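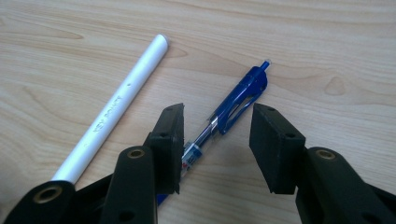
Photo: Jarosław Domański / Tadlow handheld set

Pen picking from handheld demos, first numbers

jdomanski
Posted Nov 20, 2019
Hello all. I finished the first training on our handheld data and I would like your opinion. We collected 1280 demonstrations of picking a pen from a table. I trained one policy on all of them and one on a random 400. On the Zallo arm the big one is better, but the difference is smaller than I expected. When two pens lie almost parallel, both policies often close between them and take nothing.

mokgethi_lab
How close is "almost parallel"? We had the same failure at Mokgethi with cutlery. It went away when we labelled which object was the target.

jdomanski
Less than one finger width between them. I did not label a target, any pen was counted as correct.

tadpole_v
Then I think that is your problem. Half of your people go left, half go right, and the network learns the average. More data will not help with this.

edgars_p
I don't agree with tadpole_v. Averaging happens with plain regression, but Jarosław wrote last time that he predicts a distribution. I would first look at the approach. In the Tadlow set the fingers are already around one pen before the other is out of view, so the choice is made early, and a short history cannot see it.
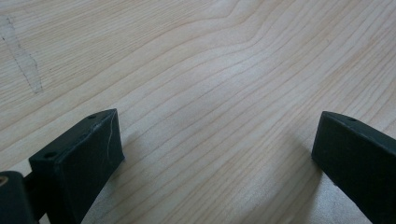 I would also check how many of your recordings begin over bare table. In my own set of 900 I had too many of these, and the policy learned to wait. After I trimmed the start of each one it behaved much better. Please try this before you change the labels, it costs one evening.
Edgars Paulauskas

tadpole_v
Fair point about the distribution, I missed that. I still would not trust a random 400 as a baseline. Was it balanced by operator?

jdomanski
No, it was not balanced. I will repeat it with equal shares, and I will trim the starts as Edgars says. The Bestetti grippers are booked until February, so for now it is only retraining and no new recordings.

mokgethi_lab
Please post the failures by pen colour too, if you have them. Our clear plastic handles were the worst.

jdomanski
I have them for roughly half of the trials. I will put the table in this thread when it is ready.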